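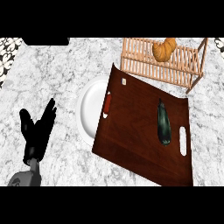
Ticket 3858 - Recipe printouts lose their last two lines
Opened by: Gwilym Pritchard, Doldale cookery club
Handled by: Marit Wikström, Siklow support
Status: solved

Hello! First of all, we love Siklow. The club has moved its whole recipe collection over and people who swore they'd never give up their card boxes are now tagging soups like mad. One snag, though. When I print a recipe that runs to more than one page, the last two lines of page one vanish. They don't turn up on page two either. It happens with every long recipe, with or without a picture at the top. I first noticed it on our worktop guide, the one headed by the white marble with the grey veining, and then again on the bread pages, which have no picture at all. Short recipes print perfectly. I'm on version 6, printing on A4 from a laptop, and I've tried two printers with the same result.

Reply from Marit

Hi Gwilym, thank you, and what a cheering ticket to open in the morning! The two printers are a really useful detail, so we can leave the hardware alone for now. Could you try these for me?

Save the recipe as a PDF and see whether the lines are missing there too.
Open Print settings and tell me which page size is shown under Layout. There's a second page size in the printer's own box, so please give me both.
Switch the footer off and print once more.

Reply from Gwilym

Right, done all that over a pot of tea. The PDF has the same fault. Layout says Letter, and the printer box says A4. I had no idea there were two! With the footer off I get one of the missing lines back, but the other is still gone. I changed Layout to A4, pressed Save, and when I went back in it said Letter again.

Reply from Marit

Lovely, now we're getting somewhere. The mismatch explains the odd page breaks, and the setting not sticking is a fault of ours. I've passed it to Birger Lundgren, who looks after the print side. Which template are you using? You'll find the name at the bottom of the Layout panel.

Reply from Gwilym

It's Lombardi, the one with the wide left margin. Devendra Nautiyal picked it for us in March so there would be room for holes and pencil notes. We're very fond of it, so I hope it isn't the culprit!

Internal note from Birger

Reproduced. Lombardi has its page size locked in the template file, so the Layout choice is overwritten on every save. The footer height is also added after the page break is worked out. Fletenel does neither of these things and prints all lines at A4. Fix for Lombardi is written and Sombat Rojanasak is testing it.

Reply from Marit

Good news, Gwilym. Birger has found both faults, and you can keep your template. The corrected Lombardi is in your account now. Please close Siklow fully, open it again, set Layout to A4 and save. If you had copied Lombardi under another name, the copy will still have the old page size in it, so make a fresh one.

Reply from Gwilym

Brilliant! A4 stayed put this time. I printed the rye loaf, the fish pie and the worktop guide, and every line is there, footer and all - wide margin too. I did have an old copy called "Club pages", which I've now deleted and made again. Devendra is delighted and has already started punching holes. Please thank Birger and Sombat for us. Happy for you to close this one.

Closed by Marit. Template fix to go in the next release notes.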